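How to Lay a Table for Two When Half of It Is Already Taken

Most guides to setting a table assume you own a table with nothing on it. Mine has an air fryer, and the air fryer isn't moving, as the worktop is full of everything else.
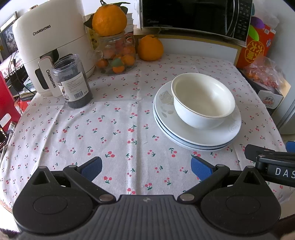
Before you start

Decide what lives on the table and what is only visiting. The air fryer lives there. So does the glass jar of mandarins, which I count as decoration until somebody eats it. Post, keys, chargers and the library book from Monday are visitors and can go on a chair, where they will be sat on.

Step 1: Put the cloth on

A patterned cloth forgives a great deal. Cherries are especially good, in that a small red splash looks like part of the plan. Let it hang over the front edge, then check that it doesn't hang so far that you tuck it into your waistband and take dinner with you when you stand up.

Fold creases: you can iron them out. I did this once, in December, for my mother-in-law. If you can't face it, mist the cloth with water, smooth it with your palms and leave it for 15 minutes. Faint lines will remain. Call them crisp.

Step 2: Push the tall things to the back

Anything higher than a mug goes behind the eating area. Turn the air fryer so its handle faces you, and leave enough room to pull the basket right out. Test this with the basket empty. I tested it with 400 grams of potatoes in it and do not recommend the method.

Unplug it and let it cool before anyone sits down. Jars can stand nearby for now, but move them out of the basket's way before you cook.

Step 3: Stack first, lay later

Bring the plates over in one pile with a bowl on top, and park the pile towards the middle of the cloth. Three plates for two people is correct. The third is for peel, bones and whatever Yuxi has decided she no longer likes.

Plates with a coloured rim look well together in a stack, and if the top one has a raised pattern, so much the better. The bowl needn't match. Mine never have.

Step 4: Deal them out

When the food is 2 minutes off, lift the bowl down, give each person a plate and put the spare between you. The bowl takes rice, salad or soup, in which case you'll want a second bowl and should have thought of that in Step 3.

Cutlery goes wherever you can reach it. Forks on the left, if Hongmei is coming.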